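4.2 Who the speakers were, and what they told us about school

I should say up front that I came into this part of the study with a soft spot for motivational speakers. One of them talked me into applying to college, so take my cheerfulness with a grain of salt! Nayeli Ayala did the second round of coding partly to keep me in check.

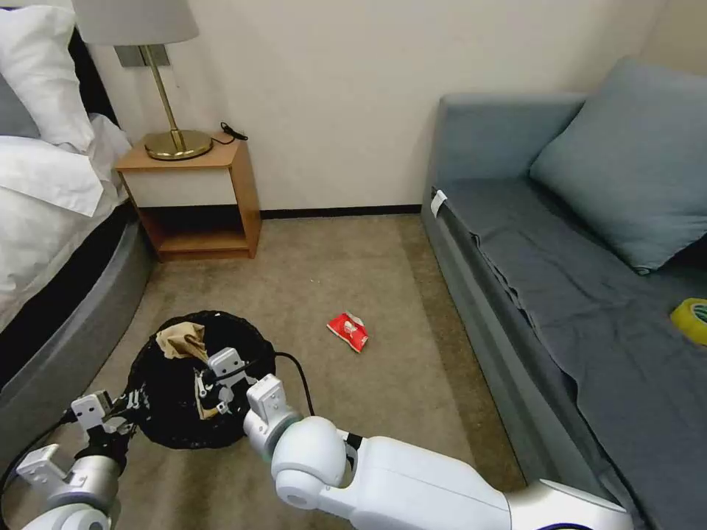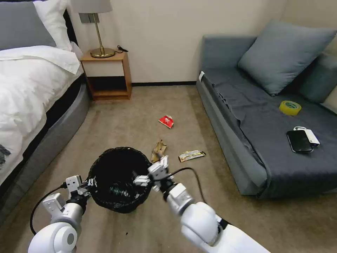
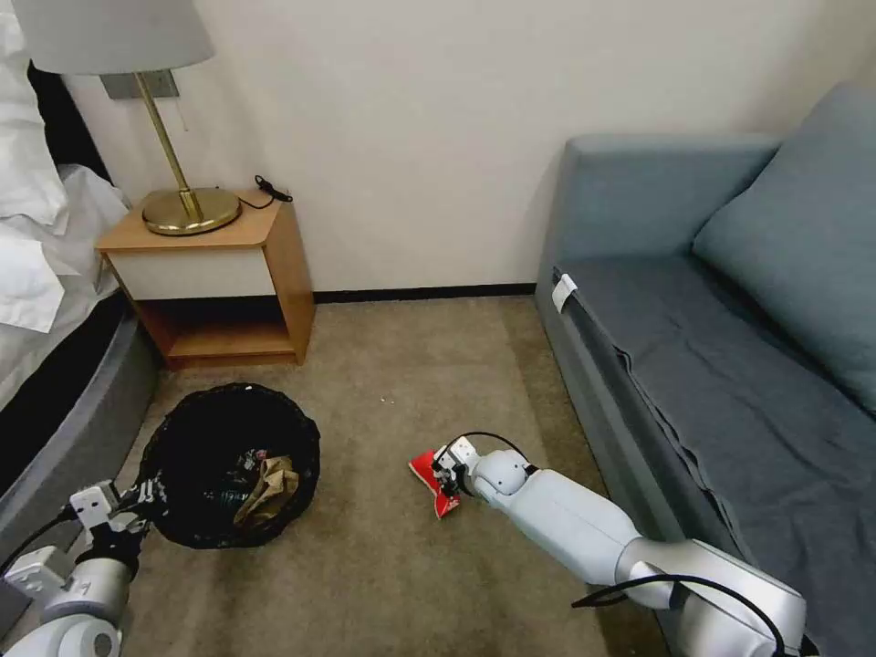 Figure 3. Bedroom with a round black wastebasket and two robotic arms, three views.

We asked students at the Alvarado and Clestever schools to write down whatever they remembered from a career talk given in February. We got 353 usable notes back, most of them short (a few were mainly doodles, and I loved those). What stuck was almost never the job itself. Kids remembered that Elvia Cortés had failed chemistry, or that Usman Usmani played on the same handball court they use now — small stuff, local stuff. Salary came up in only seven notes, which surprised me, given how much time the speakers spent on it.

Marisol Trujillo, who ran the sessions at Clestever, had guessed this before we started. She told me her students tune out the minute a talk sounds like a brochure, and I think the notes back her up. Still, we can't say much about whether remembering a talk changes anything later on. Hjaltested's earlier work in Nornent followed students for longer than we did, and she found the effect of a single visit faded fast unless the speaker came back. None of our speakers had come back by the time we collected the notes, so the question of repeat visits stays open for us.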